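Speaker notes – "Do we believe the wellness survey?"
Ewurabena Kpodo, evening talk, 13 December 2020

Opening (keep it short)
Thank Firouzeh for the invitation. Say up front that I have nothing against stretching, fruit or naps. My complaint is with the number everybody quotes.

The claim
Volter says people who used its sleep program were "more rested" after a month. It surveyed 2000 people. Sounds like a lot. Pause.
Then ask who answered. 1093 sent the second form back. The rest are missing from the chart and from the press release.
My guess is that people who gave up on the program also gave up on the form. I can't prove it, and Volter can't rule it out.

What "rested" means
One question, self-scored. Read it aloud, slowly: "Do you feel the program has helped you rest?" Let them groan.
Simão will say that self-report is all we have for tiredness. Fair point, but you can still ask a less leading question. Brudier managed it in June and found hardly any change – that one didn't make the news.

No comparison group
Summer ends, kids go back to school, people sleep differently. Without a second group you can't tell. Don't get dragged into statistics here. Ekua's line about the rooster and the sunrise works if the room is tired.

Halfway
Drink water, check the clock, take one quick question if there is one.

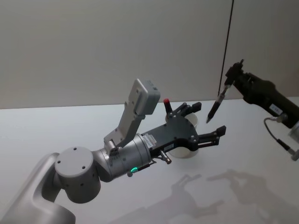
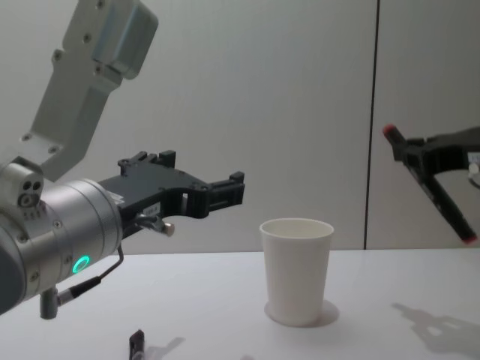
Next two:

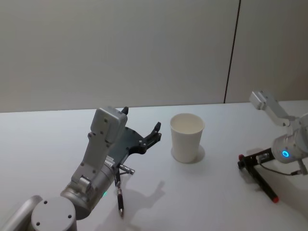
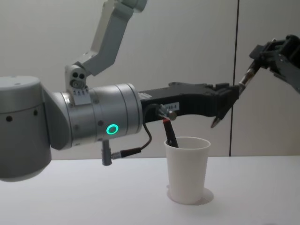
What I would want to see
Both forms published in full, with the wording.
A plain count of who dropped out, and when.
2 groups, picked by lot.
Someone other than Volter doing the sums. Smaranda has offered and got no reply so far.

If asked "so does it work?"
Say I don't know. Say it twice if needed. The price is on their site and people can make up their own minds, but they should do it without that chart.

Questions
Repeat each one into the microphone. Stop on time, the room is booked after us.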